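So I finally went back to the little shop with my shopping list, and of course I came home with none of what was on it. Classic me! My friend Lingyun Lu had been telling me about the place since February (she goes for the snacks, I go for the browsing) and I get it now. I could spend a whole afternoon just looking at shelves.

I also had my eye out for a jacket. My old Cullinane one has a zipper that gave up on me, and I'm picky — it has to have a real collar and it can't be black, because I own 6 black ones already.
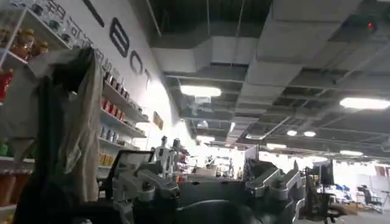 *Gray-khaki, a bit creased, with the cans lined up behind. I'm tempted!*

The drinks are my weakness, though. Red and white cans, blue-gray cans, glass bottles up top... I want to try one of everything, and my fridge is tiny. Lingyun's advice was to pick two and put the rest on a list for next time, so I did, and then I went back for a third. The total was 28 with the snacks, and I'd already eaten half of those by the bus stop.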